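3. Building the pair in a shared workshop

3.1 What we set out to make

I should say at the start that I am a hobbyist who ended up with a paper, so this section reads more like a build diary than a methods chapter. Kelechi Edet and I put the two hand-held grippers together at Gillwood, a shared workshop where you pay by the month and wipe down your own bench. We wanted a matched pair that one person could pick up and use without a training day, and we wanted to be able to mend either of them with what was in the drawer.

The first version (we called it Lawal, and the name stuck to the whole project) had a grip that was far too stiff. I could manage seven minutes before my thumb gave up! Kelechi swapped the return spring for a softer one in June and I got through a full 45-minute session the same evening, which cheered us both up no end.

Figure 1. Two hand-held grippers in use at a white table with bottles and a flat packet.
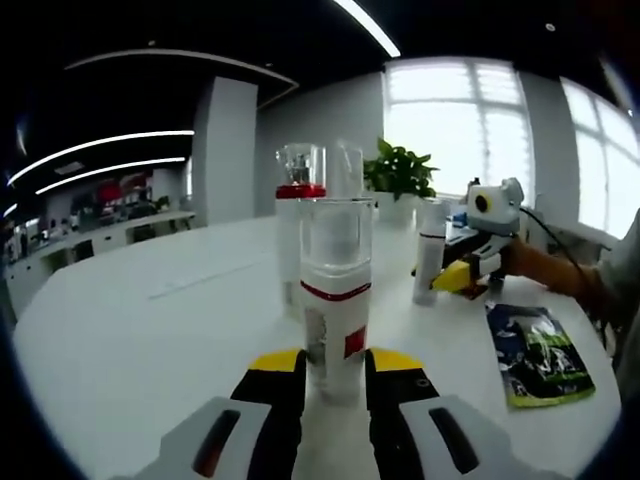

Why build two grippers and not one better one? A lot of ordinary jobs need two hands. Opening a jar, steadying a bottle while you turn its cap, holding a packet flat so you can get under the corner: with one gripper you end up cheating with your free hand, and then the recording is no use to a robot with two arms.

3.2 Fingers and tips

The fingers took longer than everything else put together. Our early tips were hard and smooth, and they were hopeless on anything round. We tried wrapping them in rubber tape (it peeled), then dipping them (it dripped), and in the end we cast soft tips in a mould that Kelechi made over a weekend. They slide on over the finger and come off with a good tug. I keep a tub of spares and change them when they start to feel shiny.

One thing I got wrong, and would do differently, is the opening. I set the fingers to open 60 mm and felt very clever about it, and then found that half the things in my own kitchen are wider than that. Kelechi had said so at the time. We have a wider set drawn up, called Fludton in our notes, but the linkage binds near the end of its travel and I haven't sorted it yet.

3.3 Choosing what to pick up

We had a long argument about objects. I wanted neat blocks, all the same size, so that our numbers would look tidy. Kelechi wanted things out of a cupboard, and Kelechi won. Flat things are the real pest, by the way. A tall bottle more or less invites you to grab it, while a packet lying on a glossy table slides off as soon as you nudge it.

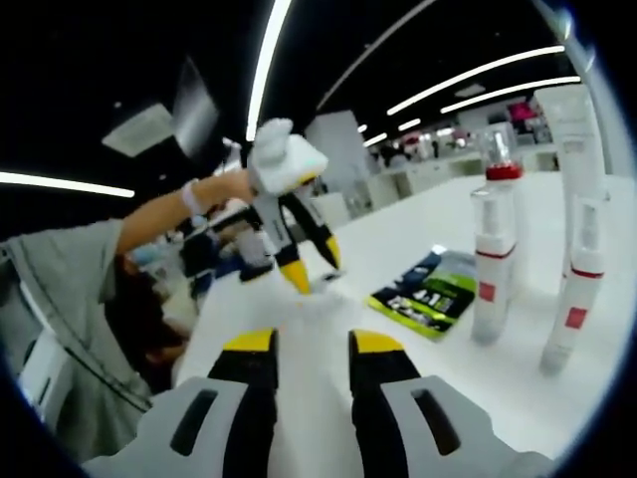
So we gave flat objects a bigger share of the trials than we had planned, 50 in each block, and let the easy ones take what was left. It made for duller sessions and a good deal of muttering, but the grasps we were short of were the ones worth having. We left the fumbled attempts in as well, each marked by hand in Nodlow, the little logging program I wrote for the project (it is ugly, and it only runs on my laptop).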